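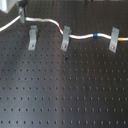
Operators wanted, Trikow, cable routing data. Start July, earlier if you can.

We need people to drive our two robot arms by hand while they learn to lay cable through clamps. You hold the controls, the arm copies you, everything gets recorded. Lots of short goes, every go a bit different. The learning side is done by our friends at Lebrun, you don't need to know any of it.

**What you'd be doing**

- running the arms from the handheld controls, 41 good examples per shift is the target
- moving clamps between goes, screwing them back down in a new spot on the board
- marking each go as good, bad or "redo", with a few words on why
- resetting the cable. You will do this a lot
- noting which clamps were in use. The coloured bands on the cable are there so you can say where it slipped ("lost it past the red") without writing an essay

Bad goes are useful too, so don't bin them. Just label them properly.

**Who we're after**

Steady hands, patience, decent eyesight (colours matter, ask us if you're unsure, we can change the bands). No degree needed. No robot experience needed either, training is 2 days and paid. People who sew, solder, fix bikes, play games, ice cakes etc. tend to pick it up quick. Left handers very welcome, we have hardly any left handed data.

You must be 18 or over and able to sit or stand at a bench for an hour at a time. Breaks are proper breaks.

**Hours and pay**

£15 an hour, training included. Half-day shifts, mornings or afternoons, pick one and stick to it if you can. Contract is to the end of the Pluker project, may get extended, can't promise. Travel paid for the training days only, sorry.

Site is the Zelelard building, ground floor, step-free from the car park side. Lockers, kettle, microwave. Bring a jumper, the lab is kept cool.

**What gets recorded**

Arm movements, bench cameras, your labels. Hands may show up in the video, faces shouldnt, and if one does we cut it. You'll get a form to sign on the first day, read it first please and ask questions.

**To apply**

Short email to the Trikow front desk, subject line "cable operator". Say which shift, when you can start and anything fiddly you've done with your hands. No cover letter. CV fine but not neccessary. We'll ask you in for a quick try on the controls, no prep.

Replies may be slow this week, we're moving benches.

Posted May 20, 2022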